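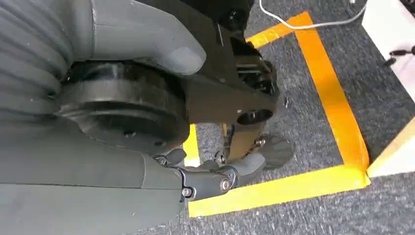
# Wutgate Floor Chores: Data Card and README

March
Prepared by Noelia Vidal and Abilio Ibarra, Brullamero Household Automation Group, Balldale

## Purpose

Wutgate is a collection of recorded attempts by a robot arm to carry out small household chores at floor level. It was assembled to help answer a practical question: which of the ordinary jobs of keeping a room in order can a machine be trusted to do at present, and which still require a person standing by.

The collection is intended for research groups, equipment buyers, and public bodies that need evidence at the level of the single task. It is not a product test and does not rank commercial systems.

## Contents

The release contains 497 recorded attempts. Of these, 300 were made under operator control and the remainder by a trained policy acting alone. Each attempt is stored in its own folder with wrist camera video, joint positions, gripper state, and a short text label.

Three chores are covered:

- picking up a small item from carpet
- moving an item into a marked area
- folding a hand towel once along its length

## Work Area

Recordings were made on low-pile carpet. The work area is a square marked with yellow-orange tape. An item counts as placed when it rests entirely inside the tape. An item touching the tape is scored as a partial result and is labeled "edge."

Users should note that the arm and gripper cover a large share of the wrist view when the hand is close to the floor. Parts of the tape are often hidden at that point. Models that depend on seeing all four sides of the square should be checked with this in mind.

## Findings to Date

Pickup of firm items is the most dependable of the chores. Soft items are less so, and flat items such as playing cards remain difficult, as the fingertips tend to press them into the carpet. Placement inside the square is generally sound once an item has been grasped.

Towel folding should not be considered solved. The policy completes the first grasp in most attempts but frequently loses the second corner. The authors advise against citing this collection as proof that laundry can be left to a machine.

## Known Limits

All attempts took place in one room in Balldale, on one type of carpet. Lighting was not controlled. No attempt was made with people or pets near the arm. Labels were assigned by a single reviewer and checked by a second reviewer only where the outcome was disputed.

## Use and Citation

The collection may be used for research and teaching. Please cite it as "Vidal and Ibarra, Wutgate Floor Chores." Corrections to labels should be sent to the Balldale office with the folder number and the time in the video.

Last updated: March

Related items

- Wutgate Tabletop Chores: Data Card
- Bauerfeind Shop-Floor Sorting Trials: README
- Label Guide for Partial Results
- Brullamero Notes on Grasping Flat Items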